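Glass or Wood? What People Want From a Coffee Table
Student project report, Consumer Studies, Fanwood College

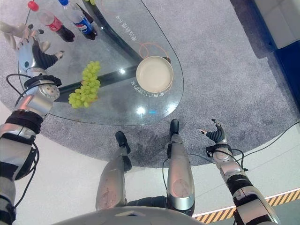
My project started with an argument at home about whether to replace our old coffee table, which has a wobbly leg and a burn mark the size of a pancake. Half the family wanted glass and the other half wanted wood, and I needed a topic by Sunday night, so there you go! I wanted to find out what people care about when they pick a table for the living room, and if the people who own one kind agree with the people who own the other. Glass has one big thing going for it, and that's how little it hides. With a clear top you still get the gray of a round carpet coming through, and the black bars of the base turn into part of the look. Wood covers all of that up. If you spent good money on a rug you might care about that more than you'd think.

How I did it

I made a short survey and handed it out in November to people in my building and to shoppers outside Sivberg, the furniture store near the bus station (the manager was nice about it and let me stand inside the doors when it rained). I got 80 surveys back. That was way more than I expected, and I ended up typing them all into a spreadsheet over one very long evening. The survey had 12 questions. Most were the kind where you circle a number, and the last one was a blank box where people could write anything they liked. I also did 2 longer interviews, one with a glass owner and one with a wood owner, both at their kitchen tables, funnily enough.

What I found

Out of everybody who answered, 33 people had a glass table. I had guessed it would be a lot fewer. The rest were mostly wood, plus a few with stone or metal, and one person who uses a trunk and loves it.

Cleaning was the big complaint with glass. People wrote about fingerprints and dust and those rings you get from a cold drink, and a few of them went on for a whole paragraph in the blank box. The glass owner I interviewed wipes hers down every morning before work and told me she finds it relaxing. I do not share that feeling, but okay! Wood owners complained too, mostly about scratches and water marks, and they were a lot more likely to say they'd given up and just lived with it.

Safety came up mainly from parents. They worried about corners more than about the glass breaking, which surprised me. Several of them said they would only buy a table with rounded edges, whatever it was made of. I should have had a separate question on shape and I didn't, so all I have is what people wrote in by themselves.

Then there was room size. People in small apartments liked glass because it made the room feel less full - this was the answer I heard over and over, sometimes in nearly the same words. People with bigger living rooms didn't mention it much.

Price mattered less than I thought it would. Most people said they'd pay a bit more for a table they wanted to keep, and only students (hi!) put price first.

Problems with my survey

Standing outside a furniture store means you mostly meet people who already like furniture. My building is also all apartments, so I probably have too many small living rooms in my results. And question seven was confusing. I asked if people "used" their table every day, and some thought I meant for eating, so I left that one out of my results.

If I did it again I'd ask about shape, and I'd talk to more people with kids. I'd also like to go back to the same people in a year and see who had switched.

As for our own table, my mom read a draft of this and is now looking at oval ones. The burn mark is still under a magazine.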